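Undden 桌面小物 图集 整理周

2019年5月5日 更新

先传上来再说，字以后慢慢改。这回拍的都是大桌子上和柜子里的东西，铅笔、托盘、尺子、橡皮、夹子，还有一堆说不清该归哪一类的。整理了 7 天，中间停过一次，去搬纸。图的顺序就是整理的顺序，有几张前后颠倒了，懒得再排。点开能看大图，手机上可能要等一会儿。

说明写得短，想起什么写什么。有的写长了，是因为东西本身啰嗦。

一、柜子最下层

先从最难的开始。最下层的门一直关不严，拉开全是纸卷，外面一圈已经发黄，里面还行。把外圈裁掉，剩下的重新卷，用棉绳扎，不用橡皮筋。橡皮筋放久了会粘在纸上，撕下来带一层皮，吃过亏。

纸卷后面找到一把旧裁刀，刀片锈了，柄是好的，留着。

二、尺子

长的短的都立在筒里。钢尺单独放，免得把塑料尺的边磕出豁口。有一把三角板缺了一个角，Hanyu Zeng 说还能用，那就还能用，角上贴了一点胶布。

刻度磨没了的扔。犹豫过的那把木尺也扔了，后来又捡回来，当压纸的。

三、橡皮

硬的、软的、可以捏的，三种。捏的那种必须有盖子，没盖子沾一身灰，擦哪儿哪儿黑。硬橡皮切成小块，大块的谁都舍不得用，放着放着就裂。

橡皮渣用软刷子扫，别用手抹，手一抹桌子木纹里全是黑道道，洗都洗不掉。这条写了好几遍了，再写一遍。

四、削笔器

手摇的那台还是 Mervyn Parsons 当年拿来的，夹在桌边，夹得太紧，桌边有一道印子。这次挪了位置，下面垫了块毡。摇把松，拧了一下，好了两天，又松了。等买到合适的垫圈再说。

小的单孔削笔器收在一个铁盒里。刀片钝的挑出来，换刀片比买新的便宜，但是螺丝太小，掉地上就找不着。在白盘子里换，不要在地毯上换！

五、Medve 的铅笔盒

纸盒的，印得很好看，盒子比笔好。笔芯容易断，削到一半掉出来一截，削了又掉。可能是摔过。盒子留下来装回形针，笔放进“随便用”那个筒里。

Sun-ja Shin 喜欢这个盒子，拿走了一个。

六、回形针和长尾夹

夹子按大小分，回形针不分。分过一次，第二天就全混了，没意思。长尾夹的黑漆掉了会留印在浅色纸上，垫一小条废纸再夹。

最大的那种夹子夹整沓的 100 张纸刚刚好，再多就弹开，弹到脸上很疼。

七、胶带

透明的、纸的、双面的。纸胶带最费，谁都用，写标签也用它。写标签请用油性笔，水笔一蹭就没，“彩纸”蹭成一团蓝，后来谁也看不懂里面是什么，打开一看是棉线。

胶带头折一个小角，下一个人好撕。不折的人请自己用指甲抠。

八、标签

重写了一遍。Clumer 买的那种背胶标签，粘性太大，贴错了揭不下来，木头抽屉上揭出一块白。以后木头上一律用纸胶带，铁的塑料的随便。

字写大一点，站着也能看见。不要写“杂物”，写了杂物就什么都往里扔，最后那个抽屉最满。

九、笔筒

玻璃罐改的最多，好处是看得见，坏处是重，碰倒了吓人。罐底垫一圈软木或者一块布，笔尖朝上的不会磕。毛笔洗完平放晾，干透了再立起来，水顺着笔杆往下流，木杆会裂。

有一个罐子怎么洗都有咸菜味，拿去装图钉了，图钉不怕味道。

十、颜料管

拧不开的用热水泡盖子。泡了还拧不开的从尾巴剪开，挤到小盒里，当天用完。白色永远不够，赭石永远用不完，这次又翻出来好多赭石，不知道是谁买的。

管子尾巴卷起来夹住，别从中间捏。

十一、抹布

旧床单裁的，巴掌大两块那么大。用过的单独一个桶，别和干净的叠一起，叠过一次，整摞都有松节油的味。洗完晒，不进烘干机。

Žydrūnas Šimkus 问为什么不用纸巾。纸巾掉毛，掉在没干的颜料上，拿针挑，挑半天。

十二、抽屉滑轨

第二个抽屉拉出来会卡一下，抬一点再推就进去了。上了蜡烛的蜡，顺多了。别上油，油招灰。

抽屉里面铺的旧报纸换掉，换成牛皮纸，裁得比底板小一点，四周留缝，掉进去的碎屑好倒。

十三、去搬纸那天

Bukden 那边清仓，Dennis Hulme 打电话来说有一批边角纸，去晚了就没了。去了，厚薄都有，有一捆受过潮，边是波浪的，也要了，压一压做卡片可以。搬回来 21 捆，堆在门口，绊了人，第二天就挪进柜子了。

厚的放下面。最薄的那种夹在硬板中间竖着放，平放一抽就撕。

十四、大桌子

浅色木条拼的桌面，一条浅一条深，木纹看得清楚，很喜欢。就是太喜欢了才罗嗦：杯子要垫东西，热的不要直接放，裁纸一定垫板。

清洁用拧干的布顺着木纹擦，横着擦会把灰推进缝里。缝里的铅笔灰用旧牙刷，轻一点。擦完再用干布过一遍。

有圆珠笔道子的地方试过橡皮，没用，试过牙膏，淡了一点，木头也白了一点。算了不管了。

十五、托盘和铅笔

铅笔不再直接搁桌上，会滚，滚到地上芯就断，断在里面还看不出来，削得时候才知道。所以都进托盘。托盘要浅，要有边，边是圆的最好，手伸进去不刮。浅蓝色塑料的那种就很合适，黄铅笔放进去一眼能看见，深色盘子里找笔要低头找。

带橡皮头的黄铅笔单算一类，橡皮是粉的，箍是金属的，箍松了的转一转，用钳子轻轻捏一圈，能再用一阵。橡皮头磨平了就当普通铅笔用，不扔。
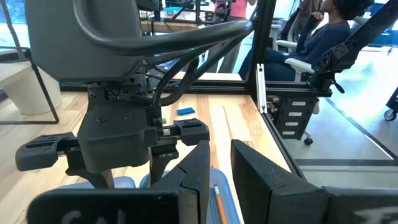 还有一条，托盘里别堆满，铺一层就够，堆起来下面的永远没人拿，过半年翻出来全是灰。短到握不住的套一个笔帽接长，接了还短，就收到小罐里，小朋友来的时候用，他们手小，刚好。

斜着放横着放都行，不讲究。讲究过一阵，要求笔尖全朝一个方向，坚持了一个上午。

托盘洗起来容易，温水加一点洗洁精，海绵软的那面。硬的那面会拉出细道子，铅笔灰进去就出不来，浅颜色的盘子特别显。晾的时候扣着晾，底下垫两根筷子透气，不垫会闷一圈水印在桌上。

十六、垫板

绿的正面用，背面也能用，别两面都裁得稀烂再说要换新的。立着放会弯，靠墙放了一个夏天，弯成一张弓，太阳晒加上自己的重量。现在全部平放，上面压画册。

弯了的那张拿热水泡过再压，平了大半，角还翘。裁小东西可以。

十七、没地方放的

一把钥匙，试过所有的锁，都不是。半盒粉笔。一个没有底的漏斗，漏斗本来就没有底，写错了，是没有嘴。一卷很好的麻绳，怕用完所以一直没用，这次拿出来用了，扎纸卷去了。

钥匙挂在门后面的钩子上，认得的人拿走就行。

十八、借东西

本子放在柜子顶上，写名字、写拿了什么，还的时候划掉。裁刀和钢尺一次最多借 2 天，别的随意。上回有人借了圆规，还回来的是另一个圆规，比原来那个好，没有追究。

颜料不外借，挤在盘子里带走可以，自己带盘子。

十九、收尾

柜门终于能关严了，下层垫了一片纸板，原来是门歪，不是东西多。地上扫了，桶倒了，抹布晒出去了。窗台上那几盆没动，叶子上有灰，下次擦。

笔筒的图有一张糊的，先放着。尺子那张方向反了，也先放着。九月份还要整理一次，到时候再拍颜料柜里面，现在里面还不能看。

要边角纸的来拿，受潮那捆已经压上了，压在柜子边画册底下，再等等，先别抽。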